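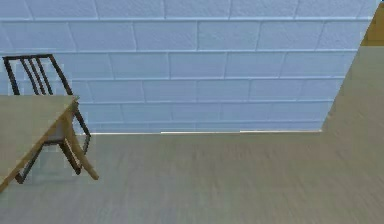
Photo: Mahlet Tufa

March 13, 2019

Up at 5. Dough had barely moved. Kitchen too cold again, should of put it by the heater like Mahlet said. Third try with the rye starter and still flat as a plate on top. Smells right tho. Sour, a bit like apples. Fed it and went to work.

Bus late. Read two pages of the bread book standing up – the part on hydration, which I still don't get. 100 grams flour, 100 water, fine. Then he wants 13 grams of salt for the whole thing and my scale jumps around and won't settle under 20. Ask Jong-dae if I can borrow his.

Lunch with Ayodele. He thinks I'm underproofing. Elaheh thinks I'm overproofing. They argued about it for most of the hour and I ate both halves of the test loaf. Crust good, middle gummy. Elaheh says wait a full day before cutting rye. A full day! Who has that kind of patience.
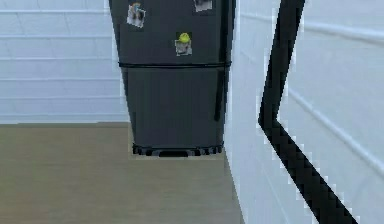 Page last changed: March 2019

Home by six. New plan, cold proof. Mix tonight, into the fridge till morning, bake before work. Had to move the soup and the pickles and that jar of something from Jarosław to get the bowl on the middle shelf. Damp towel over it, plate on top.

Flour nearly gone. The mill at Gralport does the dark rye but only in the big bags and the shipping is silly. Might split one with Mahlet. She wants half for crackers, says she'll drive out there Saturday if I pay gas. Yes please.

Called Mom after dinner. She says grandma never weighed a thing, used a chipped blue cup and her hand. Asked where the cup went. She doesnt know, maybe my aunt's. Wrote down what she remembers – caraway, a boiled potato mashed in, molasses when they had it. Oven as hot as it would go and then down. No times, no amounts. Going to try the potato on the next one.

Dough at ten: a little puffy, one big bubble on the side. Left it alone. Alarm set for 4:45, oven first, then shower.

Need: caraway, parchment, potatoes, call about the water bill.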